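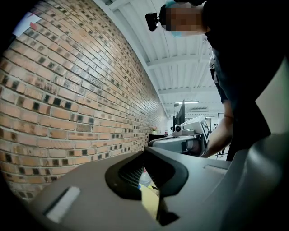 Which Wistari books come before the Furnholm war?
Posted by Rosine Poulain

I have read the first 20 chapters of the Rusteck trilogy, and the war is mentioned like I should know it already. Is there an older book I have missed?

iglesias_31
Yes, "The Salt Regent". The war begins on page 394 in my paperback. Read it before you continue, the spoilers are heavy.

mossgate
just read in release order

Tarn Keeper
The short stories also count, but only the second one has Furnholm in it.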